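Home | Tables | Boards and Trays | Care | Contact

Tendik Work Table, Black Top 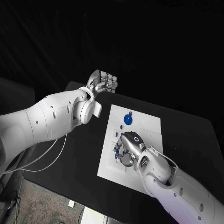 The Tendik is a work table intended for assembly, sorting and other small tasks carried out by hand. It is supplied by Rindura to schools, repair shops and training rooms, and is sold with or without a board.

The top has a height of 75 cm from the floor. The dark finish was chosen so that light-colored parts may be found easily under ordinary room lighting. The maximum evenly spread load is 100 kg. Each table is delivered flat and requires two persons to assemble.

Boards are ordered separately. A board may be laid square to the table or turned at an angle to suit the user - no clamps are required for light work. Customers who need a board with recessed areas should state the size of the parts to be held when placing the order.

Care: wipe the top with a soft, damp cloth. Do not use scouring powder. Boards should be stored flat.

Delivery is made within 22 working days. Orders for October should be placed early.

Comments

Farzana Rathnayake: We have had two of these in our training room for a year. The top shows dust but cleans up quickly.

Marthinus Engelbrecht: Is the board available in a larger size?

Marjan Amini: Assembly took us most of a morning. Very steady once the legs were tightened.

Rindura Equipment | Contact the sales office | Copyright Rindura, all rights reserved | Back to top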